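Hilavport
Small-arm sorting cell: what to order and how to plan for it
Page updated 19 July 2025

Home > Equipment > Bench cells > Sorting cell

The Hilavport sorting cell is sold as a set for schools, small workshops and test rooms. You can order the whole set or only the parts which you are missing. Please read this page before you ask for a quotation, because most of our questions by e-mail are answered in it.

What is in the set
One arm with a two-finger gripper
Wrist camera and cable
Gelix control box
Starter pack of coloured pieces
Printed guide, 80 pages

Not in the set: table, basket, computer, emergency stop pedal.

The table is the point where customers spend too little. It must stand firmly and leave free space on all sides of the basket, so the arm can come down straight from above. A plain white cover is enough for the first months. We do not sell tables, but Irén Mészáros in our office can send you the drawing of the one we use. 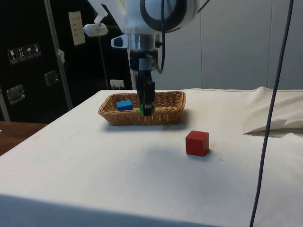

Gripper with a small green piece at the wicker basket. The red cube is on the table.

Prices
Complete set, order no. 2705: on request, depends on the country
Spare fingertip pads, order no. 952: sold in pairs
Plostis service plan: paid once a year, can be stopped at the end of any year

Delivery time is 11 weeks from the day we receive your order in writing. If you need the cell for a budget year which closes in December, please order before November. Later orders are welcome too, but we can't promise the date.

How to plan the money
We advise to divide the budget in two parts. The first part is the set itself with transport. The second part is everything that wears out or gets lost: pads, cables, coloured pieces. Many buyers forget the second part and then they must wait for a new approval for a very small sum. 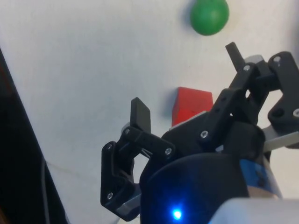 Fingertip pads are the first thing you will order again. How long they last depends on what you pick. Smooth balls and blocks are kind to them, rough metal parts are not. Keep one spare pair in the drawer from the beginning.

The wrist camera has its own cable, and this cable needs some slack for the full turn of the arm. When you measure the distance to the control box, measure it with the arm in its farthest position.

Training
One day of training at your place is possible. Remzi Kahraman gives it in English or Turkish. Travel is charged separately. In some regions the training is done by our partner Dehghan, with the same content and the same price.

To ask for a quotation, write to us with the size of your table, the country of delivery and the order numbers you need.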